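Bench tips: recording pick-and-place examples with kitchen props

Collected from the Lorkomthorpe bench, where the Gereck set is recorded. Most of it applies to any small arm on a table.

Cover the table with a grid cloth. Tape the corners underneath and smooth it before every session. Wrinkles move the lines and make resets harder to judge.

Choose props that differ in shape before you worry about color. A long curved item, a round one and a ridged one teach more about grasp angle than three blocks do. Small cubes are useful as clutter. Leave them in, and move them every 15 episodes.

Wipe glossy props with a dry cloth. Fingerprints change the highlight in the wrist view.

Grip long items near one end only if the task calls for it. Otherwise approach at the middle. Pause for a moment above the item, then close. Operators who skip the pause produce clips that are hard to segment.

Tie the wrist camera cable with slack at each joint. Run the arm to both limits before recording and watch the loop.

Fruit and vegetable props, basket and plate on the grid cloth:

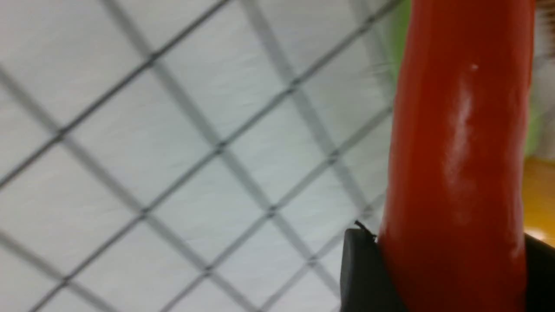
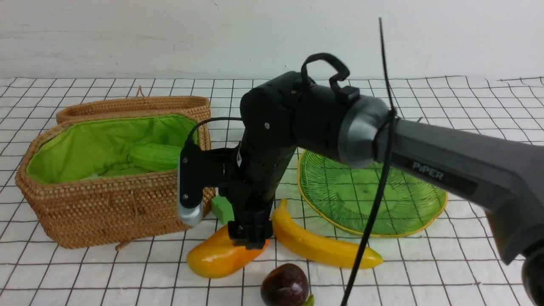
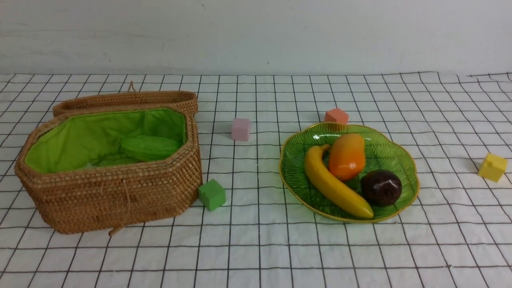 Reset from a written list. Lei layouts are numbered 1 to 144, and each gets the same count of episodes. Do not reset from memory. Positions drift toward whatever is comfortable for the operator's hand.

Keep failed grasps in a separate folder with the reason in the file name. The Clarach training script skips that folder by default, so check the flag if you want recovery examples.

Train a first policy at roughly 500 episodes. Earlier runs, including one at 101, gave loss curves that said little about the bench results.

Sync the clocks on all cameras after lunch as well as in the morning.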